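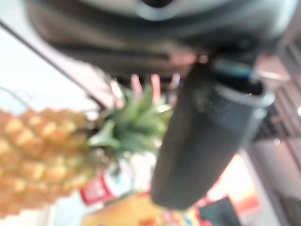 The wrist camera's view, with pineapple at left.

Our friends on the Plulley project have been working away on two-handed holds for awkward shapes, and we're so pleased to pass along their news. The new method lets each hand adjust its grip by feel – no fresh plan from the cameras every time – and of 44 trial lifts, only three ended in a drop.

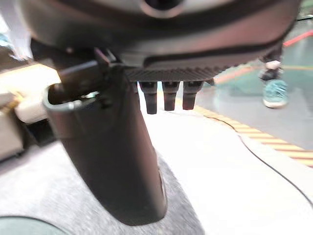

Does it need a lot of training? Each new object takes 20 guided tries, and the practice carries over nicely to similar shapes.

Knobbly things have become everyone's favourite, as smooth ones never taught the fingers nearly as much.
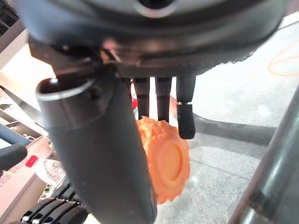
Fingers over the bright orange, knobbly one.

The full write-up should reach the Rillarside reading shelf by November, and we'll mention it again then.
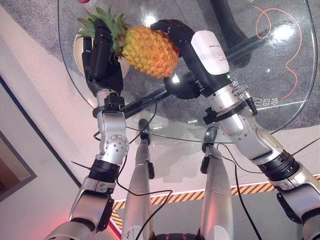

Both hands on the pineapple, over the glass tabletop.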